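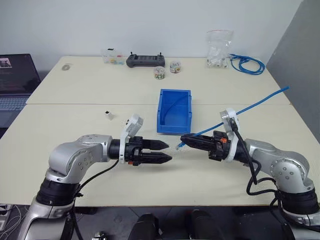

Contributed by the Robotics Topics Editor, Brandico Technical Reference

Bralline Cable Handling Project

The Bralline Cable Handling Project is a student project in two-arm robot manipulation, run as a graded part of the automation course at the Bralline school of engineering technology. Students program and train a pair of robot arms to pick up a network cable, join it to a small coupler, and place the finished assembly in an open bin. The project takes up the second half of the course and ends with a scored trial in March.

Background

The project replaced an earlier exercise in block stacking. Course staff considered stacking too easy to solve with fixed positions, as rigid blocks can be set down in the same spot every time. A cable bends under its own weight, and the position of its plug cannot be worked out from the position of the rest of it. The task was adapted from a bench exercise at the Maes training center, where it had been done with a single arm and a clamp.

Work area

Each station has two arms mounted side by side at the near edge of a table, each ending in a two-finger gripper. The working table holds the parts of the current task. In the cable task these are a blue network cable, a small white part, and a blue plastic bin placed between the arms. A second table behind it holds items used in other tasks, including small jars with colorful contents and a spare coiled cable. A laptop stands to the left of the tables.
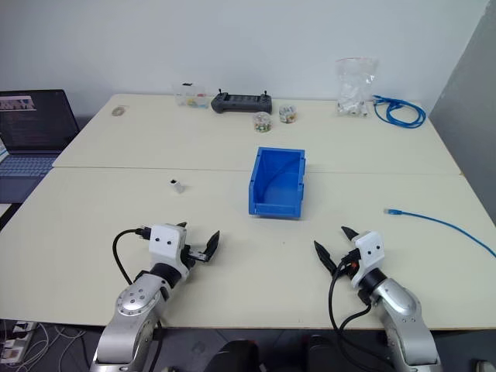

Bin, cable, and small white part on the front table, with both grippers open.

Task and rules

A run begins with both grippers open and the bin empty. The cable may be laid in any direction on the right side of the table, provided the plug is within reach of the right arm. The run has three scored stages:

Grasp: the right gripper lifts the cable near the plug.
Join: the left gripper holds the coupler while the plug is pushed in.
Place: the joined parts are released inside the bin.

A team may not touch the table once a run has started. If a part falls to the floor, the run is scored up to the last completed stage. Each team is allowed 17 scored runs, of which the best 8 count toward the grade.

Software and training data

Arm control and logging are handled by Grukorer, a software package written by earlier classes and maintained as part of the course. Students guide the arms through the task by hand control and save each attempt as a recording. The shared set held 3,916 recordings at the close of the most recent course. Teams may train on the whole set or on a chosen part of it, but must state which in their report.

Assessment

The scored trial makes up half of the project grade. The written report makes up the other half and must include a list of failed runs sorted by stage. Most failures are recorded at the join stage, usually with the plug turned the wrong way in the gripper.

See also

Two-arm manipulation
Grukorer
Maes bench exercises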